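Can a Machine Do My Chores Yet? Final Project Report

Share this: 15 shares | 5 comments

My question for this term was simple to ask and hard to answer: if I bought a robot tomorrow, which chores could I stop doing? I picked jobs from two places, the home and the shop floor, and looked at how machines are being taught to do them. I love this topic, so the first draft was three times as long as this one.

The shop floor is ahead, and it's easy to see why. At the Grarholm packing hall, a Modix arm moves the same carton to the same spot all shift long. I went through a log of 1354 picks, and it dropped 15. That's really good! But the cartons are stiff, they all match, and they arrive facing the same way.

Homes are the opposite. Cushions squash, towels fold over themselves, and things get left on the floor. A lot of the teaching now starts with people doing the job by hand while holding a pair of grippers. The markers on the grippers let software work out where each one is and how it's turned, so a person's movement can become an example for a machine.

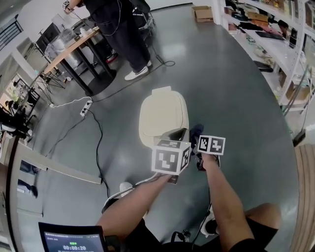

Soft things are the part I find most exciting. A box stays a box when you pinch it, but padding gives way, and the machine has to decide how hard to squeeze and when to stop. The Voß project, my main source for home chores, wants 1000 examples of each chore before it even starts training. People learn it in one go – well, most of us.

My answer for now: stacking and carrying matched boxes, yes. Picking up one known item from a clear floor, sometimes. Tidying a whole room, no. I'd love to redo this report in a few years and see how much of that list has changed.

Comments

dundovov_fan: Great read. Did you look at dishes at all?

Author: Only a little – wet plates deserve their own report!

mopbucket: Still waiting for one that does stairs.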